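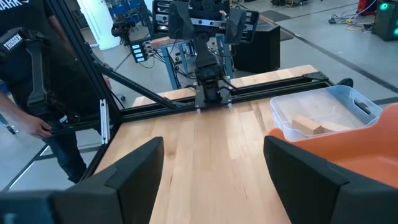

Workshop & Garage > Storage and Sorting

Clear bins or colored bins for offcuts? (6 replies)

plankton_dave
Posted September 15, 2025

Settle something for me. I've got a butcher-block bench top, plastic bins standing on it, and a growing population of small wood blocks that are too good to burn and too small to be anything. I have a clear bin and an orange bin. The clear one has two blocks in it and already looks like a museum exhibit. My wife votes orange for everything, on the grounds that she'd prefer not to see any of it. Which way do people go?

mitersaw_widow
Your wife is right. Clear bins are for people with nice things. I bought 10 clear ones from Jukness in March and now I get to look at my own bad decisions from every corner of the garage.

Odex_fan_club
Disagree. I can't find anything in a solid bin. I had a full set of solid Odex bins and spent more time tipping them out than I ever spent cutting. Clear, and put the light stuff in front.

plankton_dave
There is also a third one, smoky gray, long and low. I was leaving that out to keep the argument simple. 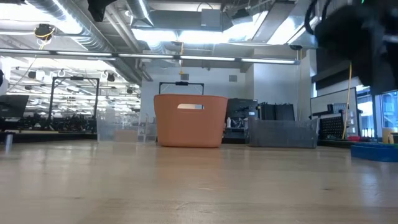
The gray is my compromise candidate. You can tell there's something in a bin like that but you can't tell what, so it's useless to both sides equally. Handle holes are the other thing. The clear one and the orange one both have an oval slot and I'd now refuse to buy a bin without one.

shimmy_shimmy
Handle slots are how sawdust gets in. Also how spiders get in. I taped mine over and then couldn't lift them.

mitersaw_widow
So you ruined a perfectly good bin over a spider.

shimmy_shimmy
It was a large spider.

gluepot
Nobody's asked about the top. If that's oiled butcher block, don't park plastic on it for months. I left a Pranow tub on mine over a winter and got a ring that took 200 grit and most of a Saturday to remove. Put cork under them or keep them on a shelf like a normal person.

plankton_dave
Not oiled, it's got a hard finish. Shiny enough to see the orange bin in it, which my wife would say defeats the purpose.

Odex_fan_club
Then leave them where they are. And get a label on the orange one. Mine say LONG, SHORT and WHY.

gluepot
Cork is still cheaper than a new top. The Laing sheets cut fine with a utility knife. Just saying.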